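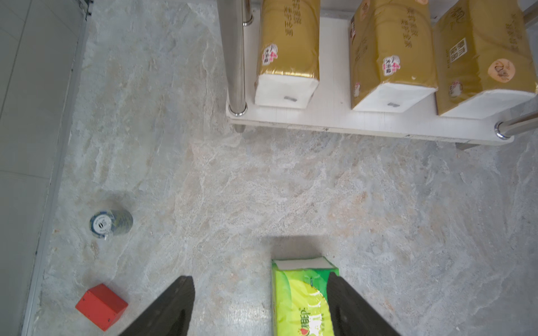 Kikerham, 2021-03-08

A thread on facial tissue, toilet paper, and why a drain treats them as two different materials.

Both start as much the same thing: short wood fibres laid down wet, pressed, dried on a large cylinder and scraped off with a blade. Dry, they feel alike. In water they part company.

Plain paper is held together mostly by hydrogen bonds between the fibres. Water gets into those bonds and the sheet lets go. Toilet paper is made to do this. Stir a sheet in a jar and it goes to a loose pulp fairly quickly.

Facial tissue usually has a wet strength resin added to the pulp before the sheet is formed. The resin cures as the paper dries and ties the fibres together in a way that water does not easily undo. Kitchen roll has the same treatment, generally with more of it.

So a tissue keeps a fair part of its dry strength when soaked. Good for a nose. Bad for a 100 mm pipe with a rough joint in it.

Now some local numbers. I went through the drainage call-out log for Kikerham and Diltthorpe, all 1268 entries. Blockage with paper or wipes named as the main material: 299. Fat was the larger group. The two were often found together, and the log only allows one cause per entry, so treat the split with care.

The worst length is the old shared run down to Suvbridge. It is 415 metres of clay pipe, laid shallow, with several joints that have moved. At that sort of fall you need a decent flush behind the solids or they settle. Low-volume cisterns have not helped.

What happens in the pipe is dull. A sheet catches on a lip or a root. It does not break up, so the next one catches on it. Fat cools on the lot. The flow backs up behind it until a gully overflows in somebody's yard.

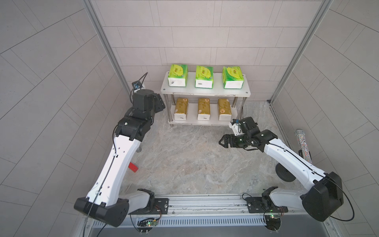

Nana Opoku replied that she had soaked a tissue in a bucket overnight and found it in bits by morning, so surely the sewer would do the same.

Fair test, wrong timescale. The run from a house to the public sewer takes minutes if all goes well. What matters is the state of the sheet in the first few metres, where the pipe is narrow and the bends are tight. A bucket overnight says little about that.

If you want to repeat it at home: one sheet of each paper, two jars, same amount of cold water. Lid on, turn each jar over ten times at a steady pace, then pour through a coarse sieve. Compare what stays on the mesh.

Ply matters less than people think. Plies separate early in water. Three weak plies will still go to pulp, and one strong one will not.

Lotion is a separate matter. The balm on some tissues slows wetting a little, but the resin does most of the work.

Laurier Lapointe's drawings of the Suvbridge run, revised last October, show two of the bad joints marked for relining. That will remove the lips. It will not alter the fall, and the fall is half the trouble. 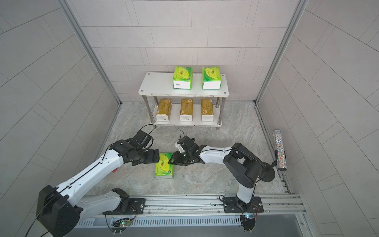
Are tissues labelled biodegradable all right to flush?

They should go in the bin as well. Biodegradable means the material will be broken down by microbes in time – weeks or months, depending on conditions. It says nothing about whether the sheet falls apart on the way to the sewer.

The word to look for is in the disintegration test, and the test has to be done on the finished product as sold. A fibre test on the raw pulp does not count.

Next post will be on fat, and what hot water and washing-up liquid do to it once it is past the trap.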